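Savvas Vasilakis builds hand tools for robots that do not have hands yet. His current project, which he calls Nalo, is a hand-held gripper with a camera fixed to it. A person carries it, closes it on an object and puts the object somewhere else. The recording is then used to train an arm. He designed the first version at a kitchen table and has since moved the work to a shared workshop, where he rents a bench and storage space.

We spoke one afternoon in January. He had been up since 6, reprinting a finger that had come out warped.

The gripper is the second complete design. The first, Tanoli, used a trigger with a cable running to both fingers. "The cable stretched," Vasilakis says. "You would squeeze the same amount in the morning and in the evening and get a different opening. For a person that is fine, you correct without thinking. For the data it is a mess, as the width of the opening is one of the things you are trying to record."

Nalo replaces the cable with a rack and pinion. Both fingers ride on one rail and cannot move separately. He gave up some grip force in the change and says he does not miss it. The prototype is rated, by his own bench test, to hold 2 kilograms before the fingers spread.

He spent longer on the fingers than on anything else. A stiff finger records cleanly but drops anything curved. A soft one holds almost everything but bends out of the way, so that the camera sees a finger in one place while the pad is in another. He settled on a curved finger that flexes over its outer third only.

"Bottles decided it," he says. "A box forgives you. A bottle is smooth and round, and half of them are see-through, so it is hard for the person, hard for the grip and hard for the vision. If a finger can do bottles, I stop working on it."
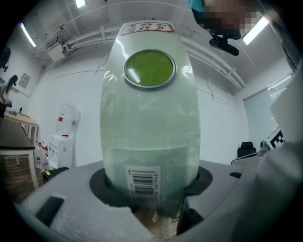
A pale green bottle in the gripper, from the gripper's camera.

The lens is a fisheye, and I asked whether the distortion gets in the way. He says it was the easiest decision in the build. With an ordinary lens mounted that close, the object fills the picture and the software loses track of where the tool is in the room. With a wide one, the ceiling lights, the furniture and the edges of the walls stay in view while the object is held. "You want the boring stuff," he says. "The water jugs, the lights. That is what the tracking holds on to. A bare white wall is the worst thing you can point it at."

Calibration is done with a printed board, which he runs before each session and again if the tool has been dropped. He used to skip the second run. One batch of 200 clips had to be thrown out after a knock moved the lens mount by less than a millimeter, and the mount now has two locating pins and a thread insert in place of a self-tapping screw.

The processing software, Zirkum, is his own and runs on a desktop machine at home. It lines up the video with the finger opening, rejects clips where tracking fails and writes the rest to a common format. At the time of our talk it had accepted 3,731 clips. He would not give a figure for the rejected ones, except to say that most were recorded in the first month, by him.

Other people in the workshop have since tried the tool. Vasilakis says the difference between operators shows up mainly in speed. New users close the fingers too early and then push the object around. He gives no instructions beyond how to start and stop the recording. "If I teach everyone my grasp, I get my grasp back. I already have plenty of that."

The arm that will use the data is still in pieces. It is called Gradis, and it has a working shoulder and elbow and a wrist he describes as bad. The backlash in the wrist gearbox is larger than the placement error he wants from the whole arm. He has ordered a different gearbox and is redrawing the flange to take the same finger assembly as the hand-held tool, with the camera at the same distance and angle.

He has no plans to sell either one. The drawings for the rail and fingers will be posted once the flange is finished. The drawings for the wrist will not, he says, until there is a wrist worth copying.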